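Notebook – shelf picking, planner branch
April, started 9:40

Picking up from the grasp timeout problem. Mudden (our planning service) was rejecting left-arm lifts from the lower tier whenever the bottle was close to the front rod. Logs show the collision check failing on the attached object, and the gripper itself is clear. The attached bottle was still using the old padded cylinder, so any small tilt put it through the rod.

Changed the attached-object padding to 3 mm and rebuilt. Re-ran the stored requests offline before touching the arms. Of 100 saved requests, 65 planned on the first try. The rest went to the retry queue as they should. Before the change nearly all of the front-row ones failed, though I didn't keep a proper count and should have.

Moved to live runs after that. Left arm on the green soda, right arm holding at pre-grasp for the cola until the left has cleared. 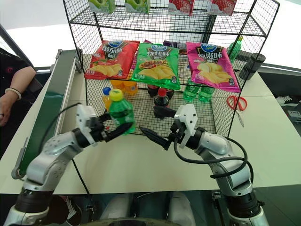
The hold is done with a plain lock in Sinen. Each arm asks for the volume in front of the shelf and gives it back once the wrist is past the exit plane. It's crude but easy to read in the logs. Jasley wants both arms moving at once, and I'd like the lock version stable before we try that.

Perception notes:
– Mesh is still a pain. Depth drops out through the grid and the segmenter fills the holes with whatever is behind. Switched the shelf to a fixed model fitted once at startup, and we now subtract it from the cloud.
– Clear green plastic gives almost no depth points. Using the cap and the label to fit the axis, height from the item table.
– Chip bags overlap in the mask where one sits behind another. Not picking bags yet, so left alone.

Run 1791 is the one to replay if anyone wants to see the lock handoff. The right arm waits longer than it needs to because the exit plane is set too far out. Try bringing it in by a few centimeters.

To do: push the padding value to config (hardcoded right now), rerun the Jabłońska regression set, check the cable allowance on the right wrist – the planner doesn't know about the cable at all.

Stopped 4:15, arms parked, branch pushed.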